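Trevstead Table Sessions
Progress report to the Parner Fund, 8 December 2018 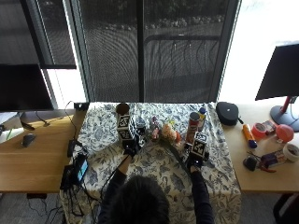

We are now past the halfway mark of the grant and I'm very happy with where things stand. The sorting and tidying sessions have found their feet, people are coming back, and the table itself has become the heart of the room (more on the tablecloths further down, I'm afraid I have opinions).

What we've been doing

Each session starts with a small jumble of everyday things on the table. We ask for the sort of stuff that collects on anybody's sideboard: cups, little bottles, soft toys, cans, pouches. One person sits down and works through the lot at their own pace, deciding what belongs together and where it should live. We've run 17 sessions so far against the 10 we promised you by this point, and could have filled more if the room were free in the mornings.

The mix of objects matters much more than I'd expected when I wrote the application. In our first weeks we used matching sets, all tins or all cups, and people were finished in no time and rather bored. Now we go for odd company. A tall can next to something soft, a small bottle that could be bathroom or kitchen, a figurine with no obvious home. The conversations are so much better! People tell us what their own shelves look like, and then they go home and do something about it — two of our regulars have cleared whole cupboards since November.

The room

You asked in your last letter whether the room was suitable. Yes, very much so. It's warm, the light is decent until mid-afternoon, and there's space to walk right round the table. The bare tabletop was the one thing I didn't like. It was noisy, and small things slid about, so we spent a little of the Parner money on patterned cloths from Wysocka. They hang well over the edge, they wash easily, and they make the place feel like somebody's dining room. Leaves and flowers have been by far the most popular. I had worried that a busy pattern would make small objects hard to find, and for a couple of people it does, so we keep a plain cloth folded on the shelf for anyone who prefers it.

What has been harder

Storage. We have nine crates of donated things and they live in a corridor we share with the choir. Rundico have offered us shelving at cost, but it's deeper than the alcove and I haven't yet found a way round that. I'd like to measure again before we say no.

Timing has been tricky too. I planned for sessions of an hour and most take roughly half as long again, mainly on account of the talking. I wouldn't want to cut that. From January we'll book longer slots and run fewer in a week.

Money

Spending is a little under plan. The cloths and crates came in cheaper than quoted, and the printing has been put back to the spring. I'd like to move what's left over into storage, if you're content with that, and will send the figures on a separate sheet.

Next steps

We'll carry on through the winter with the same format, try a session with kitchen things only — Trevstead seems to own a great many jars — and start putting together the short guide for people who want to do this at home. A first draft of the guide should reach you with the next report. You'd be very welcome to come and sit at the table before then.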